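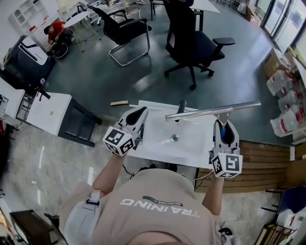
Vitetley says bathroom squeegee trial cut cleaning costs, but the numbers are thin

2020-05-22

A property services firm that wants every shared washroom in its buildings wiped down with a squeegee has released the results of its trial, and the case is a good deal weaker than the headline on the press release.

Vitetley, which manages cleaning for small offices and rental blocks, said in a statement that swapping cloths for metal squeegees on basins, mirrors and benchtops had "transformed" its washroom routine. The company credits the change with a 40 per cent drop in the time spent on each basin and says it will extend the method to all 70 of its sites.

The trial started in January and covered 806 cleans. That sounds like plenty until you get to the back page of the summary, where it emerges that most of those cleans were done in the same few washrooms, by staff who had just been trained in the new method and knew they were being timed. The comparison figure, for cleaning with a cloth, comes from an older set of records. Vitetley did not say how those were gathered, or whether the people doing the work back then had a supervisor standing by with a stopwatch.

Anyone who has cleaned a ceramic basin will have a more basic query. A squeegee is a straight bar. It does a lovely job on a shower screen or a window, where the surface is flat and the water has somewhere to go. A washbasin has a curved bottom, corners, a drain in the middle and a tap in the way. The flat rim, fine. The bowl is another matter, and the part of a basin that gets grubby is usually the bowl, along with the ring of scum at the drain and the crust at the base of the tap.

The summary does concede this, in its own fashion. It describes the squeegee as suited to "primary surfaces" and recommends a cloth for "detail areas". So the cloth is still there. Staff now carry both, and the time taken to fetch, rinse and put away the second tool does not seem to be counted in the basin figure.

Asked about this, the company said the 40 per cent saving applied to "active wiping time" and that a broader measure was being prepared. It gave no date for it.

The money is no clearer. Vitetley puts the cost of the rollout at $1,058, covering the squeegees and a first set of spare blades. Spread over 70 sites that is not much, and it may well be the best argument for going ahead. But rubber blades nick and harden, and a nicked blade leaves a line of water on every pass. The company's estimate has nothing for replacements after the first set and nothing for training hours, though the summary notes that staff needed a practice session before their times improved. If a cleaner has to be taught to wipe a sink, somebody is paying for the afternoon.

The tool in question is sold by Fosero, which supplied the trial. Fosero also helped write the summary. Neither fact is hidden, but you will find them in a footnote, and they are missing from the statement sent to tenants. Fosero said it had no say over how the cleans were timed.

Avberg, a rival cleaning contractor, said it had looked at squeegees for basins in its own buildings and stayed with microfibre cloths. It would say that, of course, having a cupboard full of them. Its reasoning was at least easy to follow: a cloth gets into the corners, goes through the wash and costs next to nothing.

What tenants want to know is whether the washrooms are cleaner, and on that the trial has almost nothing to offer. There was no inspection before and after, and no score for streaks, soap scum or water left standing on the rim. One line says that feedback was "positive overall". At Seyoum, a shared office building that took part, a notice in the kitchen asked people to comment on the new routine, but the number of replies has not been released.

None of which makes the squeegee a bad idea. Pulling water off a glossy surface does help stop spots forming, particularly where the water is hard, and plenty of people keep one in the shower at home for that very reason. A dry bench beside the sink is a pleasant thing to find at any hour. If Vitetley had claimed that much, there would be little to argue with.

The rollout begins with the larger sites and is expected to reach the rental blocks last. Tenants who pay for cleaning through their building fees have been told the charge will stay as it is for now. The statement makes no mention of passing on any savings.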